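Router firmware update stuck, power light keeps blinking. Is it dead?

Asked by Arne Kramer on March 11, 2019
Category: Home networking > Routers and modems

I have an Otamon router that has worked fine since I bought it, so naturally I decided to improve it. The admin page said there was new firmware. I downloaded the file, pressed Update, and the progress bar went to the end and then sat there looking pleased with itself. I waited through dinner. The page never came back.

Now the power light blinks, the other lights are off, and I can't get to the admin page by cable or by wifi. I have unplugged it and plugged it back in more often than I'd like to put in writing. The sticker on the bottom says hardware version 2. I may or may not have looked at the sticker before I picked the file.

Is there any way back, or do I own a paperweight with antennas?
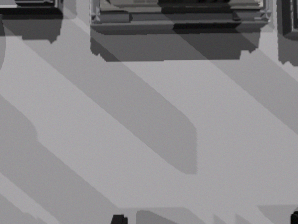
Gudrun Janssen commented: Which file did you flash, though? The download page lists the version 1 and version 2 files one under the other and the names differ by a single character. If you still have it in your downloads folder, post the full name.

Arne Kramer commented: I have looked. It was the version 1 file. I would like to thank everyone for not saying anything.

2 answers

Answer by Volker Brinkmann (accepted)

A blinking power light with everything else off is good news on these. It means the boot loader is alive and waiting for somebody to hand it a file it likes. A dead one doesn't blink.

You need a computer with a network port, a cable, a TFTP program (I use Tusside, it's free and ugly) and the correct firmware for version 2. Get the file over your phone's connection and check the name twice. Then check it again, given the history.

Turn off wifi on the computer. Run the cable to LAN port 1 on the router, and don't use the WAN port, which ignores you in this mode. Set the computer's address by hand to 192.168.1.10 with mask 255.255.255.0 and leave the gateway blank. 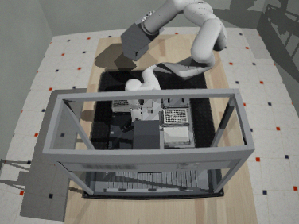

Turn off the firewall too, or at least let the TFTP program through. This is where most people get stuck and start writing long posts about how the router is garbage.

Now unplug the router. Hold the reset button in with a paper clip, plug the power back in, and keep holding for seven seconds. The blinking should get faster. Let go, then send the file to 192.168.1.1 in binary mode. If your program has a timeout setting in milliseconds, put it at 2000. The default on mine was so short that it gave up before the router had cleared its throat.

The transfer itself is quick. What comes after is slow and there's no progress bar, only a light, and you have to leave it alone. Go to another room if you need to. Pulling the plug while it writes to flash is how you turn a fixable router into the other kind.
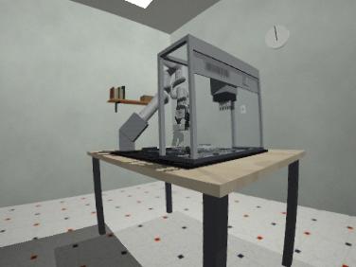
When the lights come up normally, set your network adapter back to automatic, open the admin page, and do a factory reset from the menu. Don't load your old settings backup, at least at first. A backup made under the old firmware can bring back some very odd behavior. I once had a guest network that came up with no password and the name of the previous one in it twice. Type your settings in by hand and save a new backup once things work.

If the transfer times out every time, try a cheap switch between the computer and the router. Some network cards take too long to wake up after the router restarts and they miss the window. With the switch in the middle the link on the computer's side stays up.

Answer by Sieglinde Dreßler

Have you tried resetting it? Mine did this and I pressed the little button on the back and it was fine. It was a Lustasa, not an Otamon, and I think it was only the cable in my case. But worth a try before all that typing.

Also I never update mine. It works, so I leave it alone.

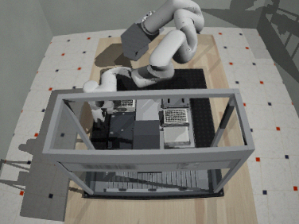 My brother-in-law says I should update because of security and he is probably right, but he also can't print.

Comments on the accepted answer

Arne Kramer: It lives. The first two tries timed out, then I found out the firewall had a second firewall (thank you, Böttcher antivirus, which came with the computer and will be leaving without it). Third try went through and I went and stood in the kitchen until the lights came on. Didn't restore the backup. I've now written VERSION 2 on the top of the case in marker.

Volker Brinkmann: Good. Please mark the question as solved.

Arne Hollmann: Does this work on the version 1 hardware? I seem to have flashed the version 2 file.

Volker Brinkmann: Same steps, other file. Hold reset a little longer on the old one, and buy a marker.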